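Mar 24, 2021

Gripper comparison, day 2. Bijan Ansari on the controller, me on the log. Same two arms as before, two-finger grippers on both sides, Riviere finger pads on the left and Zumarard pads on the right. Task is dishes only: bowl for the left arm, plate for the right.

Started late, had to re-zero the left wrist after the pad change. Controller gave error 289 on the first power-up and cleared on restart. Not chasing it for now, but write it down if you see it.

Force limit left at the Notcombe default for the morning. Plate runs first at slow speed, then at the speed we want for the demo. Tape on the plate stays where it is until we finish the set – please don't peel it off. 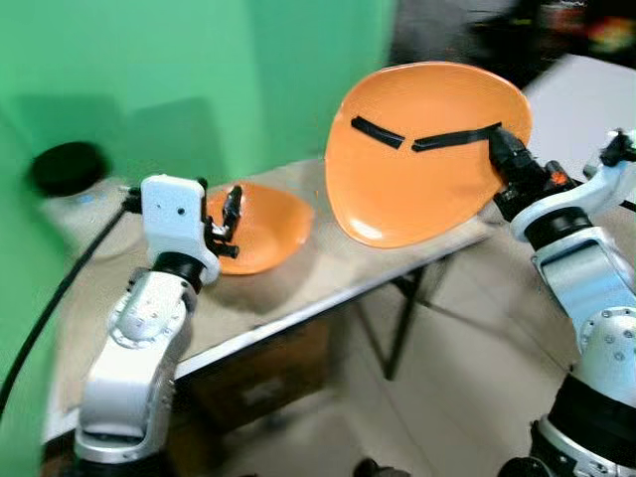

Zumarard pads hold a thin rim better than I expected. With the plate up on edge there was a little rotation in the grip at demo speed, none at slow. Riviere pads are softer and take longer to settle on a curved rim, so the close command needs a longer wait before the lift. Bijan put the wait in as a parameter, default unchanged.

Head camera blurs badly at demo speed. Shorter exposure next time, and we probably need another lamp.

Log saved up to step 2540, after that the disk was full. Swap the pads left to right tomorrow and repeat. Zultetex still owes us the second pad set, ordered in November. Bijan will call them.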